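Medcombe Junction Enclosure – Gray Series, Small Size

Product information and instructions for fitting

The Medcombe small enclosure is a two-part plastic housing for joining and protecting low-voltage connections indoors. It is supplied by Tirnport to schools, training workshops and maintenance departments, either as a single unit or in bench packs. This page sets out the contents of each pack, the recommended order of assembly, and the terms on which replacement parts are provided.

Description

The enclosure consists of a base and a separate lid, both molded in light gray plastic with a matte finish. The lid is fastened at the corners with screws driven from above. The finish does not show fingerprints readily, although it will take a dark smudge from graphite or oil and should be handled with clean hands where appearance is important. Marks of this kind may be removed with a damp cloth and a small amount of dish soap. Solvents should not be used on any part of the housing.

The interior is left plain so that the installer may position the terminal assemblies as the work requires. Institutions that have used the earlier model will notice that the molded dividers have been withdrawn. They were often broken out by users who needed the space, and the fragments were then found under the lid.

Contents of the bench pack

Enclosure base and lid, gray
Terminal assemblies, green, mounted on bases, 2
Connecting wire, white, one coil
Lid screws, in a sealed bag
Printed wiring card
Storage carton

The single unit contains the base, the lid and the screws only. Terminal assemblies and wire may be ordered separately under the references given at the foot of this page.

Preparing the work surface

A flat, pale tabletop is recommended, as the lid screws are small and are easily lost against a patterned surface. The carton may be left open at the back of the table for the packaging. The terminal assemblies should be set out beside the base before any wire is cut, with enough space between them that each can be picked up without disturbing the other. The screwdriver should be kept to one side until the lid is ready to be fastened.

Where several learners share a table, one pack should be opened at a time. Parts from different packs are interchangeable, but the wiring cards are not, and a card that has been returned to the wrong carton is a frequent cause of inquiries to our office.

The enclosure and its terminal assemblies on the bench
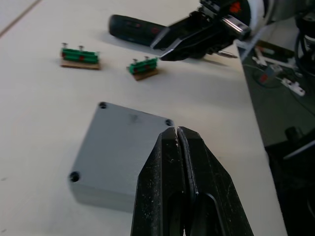
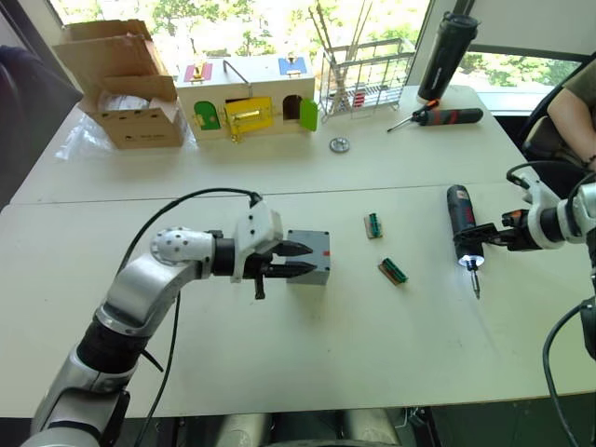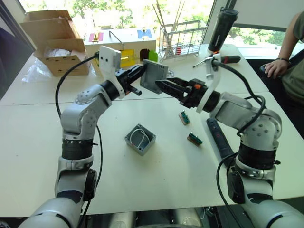
Teresa Piątek writes that her workshop has used the enclosure since December and that the lid has given no trouble, but she would have preferred a longer coil of wire in the bench pack. Her learners tend to strip too much from the first end, she adds, and by the third attempt there is very little left to reach the second terminal. She asks whether the coil can be bought by itself, and whether the cartons could be printed with the pack reference on the end as well as on the top, because hers are kept on a low shelf and only the ends can be read.

The coil is available separately under reference DR-14. The position of the carton label will be reviewed when the present stock has been used.

Assembly

1. Lay the base flat with the open side facing upward. Place the coil of wire inside and draw out the length that is needed.

2. Cut and strip the wire in accordance with the printed card. A short stripped end is sufficient. Bare wire should not be visible beyond the terminal once the connection has been made.

3. Loosen the terminal screws, insert the wire and tighten. Pull lightly on each wire before continuing.

4. Set the terminal assemblies in the base. Any surplus wire should be coiled loosely and kept clear of the corners.

5. Hold the lid level above the base, turn it until the corner holes are in line, and lower it evenly. If the lid rocks, wire has been caught along the edge. Lift the lid, move the wire and lower it again.

6. Start all the lid screws by hand. Tighten them in diagonal order with a screwdriver. A cordless driver may be used at its lowest setting – the plastic around the holes will whiten if the screws are driven too hard.

Opening and reuse

The enclosure is intended to be opened and closed many times in the course of training. The lid screws should be returned to their bag each time. In bench tests carried out by Paulík on our behalf, a sample lid was removed and refitted 206 times before the first screw hole showed wear. Kazimír Rusnák prepared the test record, and a copy will be supplied to purchasing departments on request.

Limits of use

The enclosure is supplied for indoor training and for low-voltage circuits. It is not sealed against water or dust and must not be connected to the main electrical supply. Learners should work under supervision, and small parts should be kept away from young children.

Ordering and replacement parts

Dratilari single unit: reference DR-1
Dratilari bench pack: reference DR-2
White wire, coil: reference DR-14
Lid screws, bag: reference DR-6
Lid only, gray: reference DR-7

Institutions ordering 1,000 units or more in one year should write to the Tirnport office for a delivery schedule before placing the first order. Lids found to be warped or cracked on opening will be replaced without charge if the carton reference is quoted. Opened bags of screws cannot be returned.

Page revised Feb 16, 2024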